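Zerkine Workshop: Bench Notebook
Fri 30 April
Entered by Rizal Hartono. Copy to Rizal Ismail.

Subject: storage of push buttons at the paper-covered table

The loose push buttons are to be given a fixed place. At present they are kept in a mixed tray with the Hondmont fittings, and time is lost whenever a particular colour is wanted. The white plastic unit has been proposed as the replacement. Its compartments are separated by upright dividers, and part of the inner wall is slotted.
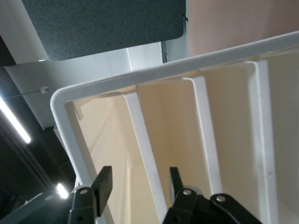
Labels should be fixed to the outside, as adhesive left on the inner walls at the last change proved difficult to remove. The Sitompul order (85 pieces) will be sorted by cap colour on arrival. Damaged terminals are to be set aside and entered in the returns book.

Layout of the table: the white cabinet remains towards the far side, with its drawer free to open. The small orange box with the round hole stays separate from it. Red, green and yellow-orange caps are in use today.

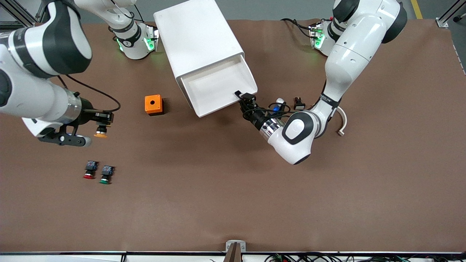 Outstanding

Brown paper to be renewed before August. R. Ismail to confirm whether the Foltonell labels are still held in stores.

Recent entries
Returns book: revised columns
Hondmont fittings, recount
Paper roll, reorder

Comments (2)
R. Ismail: Labels found, 5 sheets. Left on your shelf.
R. Hartono: Received with thanks.

Zerkine Workshop | Contact stores | Back to top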